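Home Guides Aircraft Support Contact

Prurent Trainer Owner's Guide
Section 4: Charging Your Electric Aircraft at the Hangar
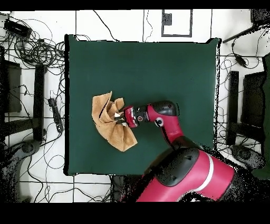 3 min read

Welcome back! If you've worked your way through the preflight section you'll be glad to hear that charging is a good deal simpler, and most owners have the whole routine down after a couple of flights. Hạnh Tô wrote the first version of these steps for our flying club customers, and Tuấn Tăng has since added the bits people kept phoning us about (thank you to everyone who phoned!).

Before you plug in

1. Park the aircraft on level ground, set the brake and chock both main wheels.

2. Turn the master switch to OFF and take the key out. Please put it somewhere you'll see it, such as the hook beside the Trovari wall charger.

3. Open the charge port door on the left side of the fuselage and have a good look at the pins. Grass seed and red dust love to settle in there, particularly in December, and a soft dry brush will shift them nicely.

CAUTION: Never use compressed air or solvent on the port. If you see any discolouration around the pins, stop and call us.

Charging

4. Push the connector in until it clicks. The port light will pulse white while the aircraft and the charger introduce themselves, and then turn green.

5. Choose your charge level on the Odano display. For ordinary circuits, pick DAILY. If you're off on a longer cross-country leg you can pick FULL, which takes both packs to 100 per cent.

6. Leave the canopy vent open so the cabin doesn't turn into an oven while you're having your cuppa.

NOTE: The charger won't start if either pack is above 33 degrees. It'll wait, and begin by itself once things have cooled down, so there's no need to stand over it.

Finishing up

7. Press STOP on the display and wait for the light to go out before you pull the connector.

8. Close the port door and press on all 4 corners of the seal.

9. Write the charge level in the battery log. If the packs differ by more than 2 per cent, run the balancing cycle in Section 5 before your next flight.

CAUTION: Don't tow or push the aircraft with the cable attached, even a metre or so to let a neighbour past.

Owners with the older Vương adaptor should follow the same steps, but fit the adaptor to the cable first and check that its locking collar is fully home.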